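Status: recording works, training works on small runs, arm deployment is partial. Last full rebuild of the index was in August.

# Denden: packing and table-work recordings

Denden is a set of first-person recordings of people doing small jobs with their hands at a table: opening boxes, putting cards and leaflets back, folding bags, closing lids. It was made to train the two-arm bench robot we are building in the shared workshop at Skeltuvov. The robot itself (Kang) has its own repository. This one holds the recordings, the labels and the scripts that turn one into the other.

## Contents

| Item | Value |
|---|---|
| Episodes | 1106 |
| Task labels | 31 |
| Episode length | up to 20 minutes |
| Views per episode | 1, head height |
| Hand tracks | left and right, separate files |
| Audio | removed at import |

Episodes are stored one per folder. Each folder has the video, two hand-track files, `task.txt` and `notes.txt`. The notes file may be empty. Do not delete it when it is, as the loader checks that it exists and stops if it doesn't.

## Recording

Recordings are made at home by members of the workshop, on their own furniture. No table, lamp or background is specified. An early batch was made entirely on the workshop bench, and the policy trained on it failed as soon as Kang was moved to the other side of the room. Those episodes are kept under `bench_old/` and are left out of the default split.

Rules for the person recording:

1. Both hands start in view.
2. Leave other objects on the table where they are.
3. Do one task per episode. If you stop to do something else, end the recording.
4. Sleeves above the wrist. The hand tracker loses the wrist under loose cuffs.
5. Nobody else's face in view. Check windows and mirrors too.

## Labels

Labels are written by hand after import, as a verb and an object (`press card`, `hold box`, `flatten bag`). Each hand gets its own label track. An idle hand is labelled `rest`, and a hand that keeps something still is labelled `hold`, even if it shifts its grip.

Otakar Dvořáček wrote the first version of the label list and Adom Kyei merged it with the one from the Dunutus gripper tests. A few old names survive in the index. `steady` is the same as `hold` and is mapped at load time.

## Loading

```
python tools/build_index.py --root data/ --skip bench_old
python tools/load.py --split train --hands both
```

The index takes a while to build on a spinning disk. Run it once and keep the output. Changing `--hands` does not need a rebuild.

## Known problems

- Clear plastic is poorly handled. The object masks for bags and film flicker from one step to the next, and the edges are often wrong. Jianguo Xiong tried a separate mask model for these and it was no better.
- Polished tabletops give false points where ceiling lights reflect. `tools/drop_glints.py` removes most of them but also eats small white labels. It is off by default.
- Thin card held flat against a box is often merged with the lid. Treat the mask for `card` as unreliable in any step labelled `press`.
- Depth is estimated, not measured. Do not use it for grasp height on Kang without the offset in `config/kang.yaml`.
- 2 episodes have swapped hand tracks. They are listed in `fixes/swap.txt` and corrected by the loader.

## Use on the arm

Kang's grippers open less wide than a hand, so wide-object episodes are filtered out by `--kang`. Boyang Meng runs the arm tests on Saturday mornings. If you want a checkpoint tried, put it in `inbox/` with the config it was trained with. Checkpoints with no config are not run.

## Sample view

`press card`, right hand; `hold box`, left hand. Bag on the table unlabelled in this step.

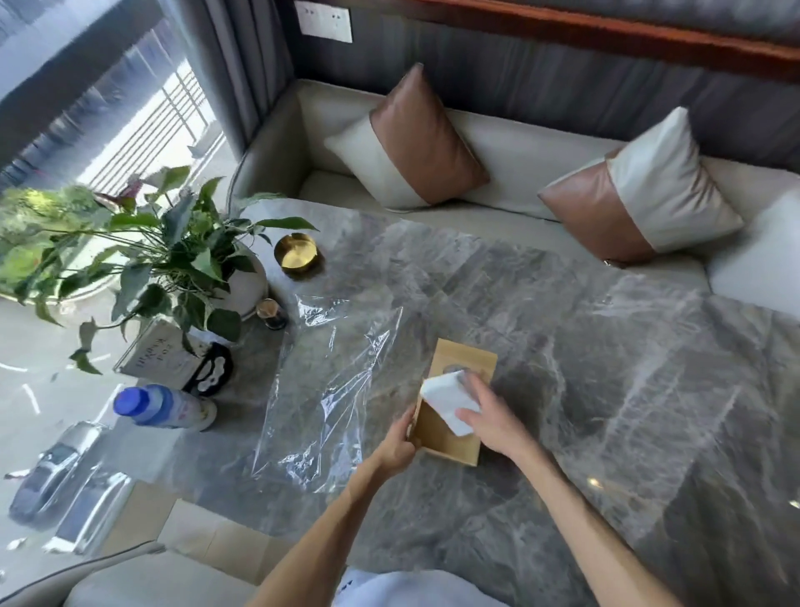

## Contact and changes

Zhenhua Xu looks after the index and the splits. Send label corrections as a patch against `labels/`, one episode per commit. Removal requests from anyone who recorded are handled first, and the episode is taken out of the next index build.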